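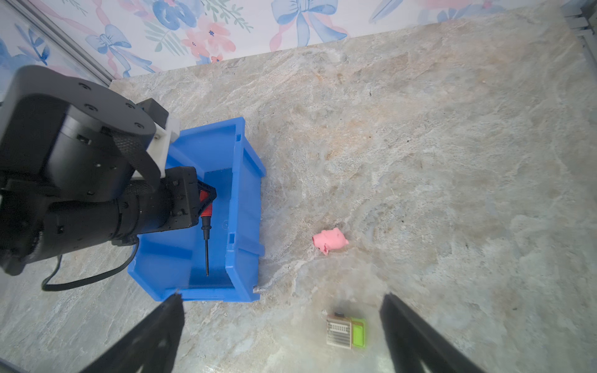
October, shop notebook, morning. Back on the rolling pin blanks for the Hiltby order. Urs Moser wants the tapered kind, no handles, hard maple, and he wants them to feel the same from one to the next, so I spent the first hour on the template before cutting anything. The old template had a flat spot near the middle from being clamped in the same place every time. A pin with a flat spot would rock on anything level, and most of these will be used on smooth counters, stone like the marble with the rust and blue-grey swirls or something close to it, where a small wobble shows up right away. On a wood board you might never notice. Made a new template from scrap birch ply and sanded the curve by hand until a straightedge only touched at one point wherever I put it.

Stock: the maple from Aguirre is better than the last load. Straight grain, very little runout, ends sealed. I rejected 3 blanks for small checks that went deeper than the trim allowance. They are on the shelf by the bandsaw marked with a red X. Please don't use them for pins. They are fine for spoons or honey dippers.

Turning notes. Roughed to round at low speed, then went up a step for the taper. The 193 setting on the duplicator stop gives the right finished length with the new template. The old setting was for the old template and will come out short, so I crossed it out on the card by the lathe. Take the last pass light. I got tear-out on the second pin where the grain dips toward the tail end, and it took a lot of sanding to get rid of it. Resharpened the skew after that and had no more trouble.

Sanding: stopped the lathe and went with the grain by hand for the last grit. There are faint rings left if you skip this, and they show once the oil goes on. Wiped each one with a damp rag to raise the grain, let it dry over lunch, then knocked it back.

Finish test. Tried the Plurkeo board oil next to the Clirnus wax blend on two offcuts from the same plank. The oil goes in faster and leaves the color warmer. The wax blend feels nicer in the hand the first day but picked up flour badly when I rolled a bit of plain dough with it. I think I put it on too thick. Will repeat with a thinner coat and a longer buff before deciding. For now the Hiltby pins get oil only, two coats, overnight between them.

Balance check: rolled each pin down the test board on the bench. Of the 8 finished, 5 ran straight. The others drifted left, all in the same direction, which makes me think the tailstock is slightly off and the wood is fine. Measured both ends with calipers and the left ends are a hair fatter. Shimmed the template at that end with a strip of masking tape and will turn one more before changing anything on the lathe itself.

Urs asked by phone whether we could do a shorter pin for pie crust. I said yes but not in this batch. He will send a sketch.

To do: order more of the fine abrasive, clean the dust filter, check the tailstock against the headstock center. Second coat of oil goes on first thing tomorrow.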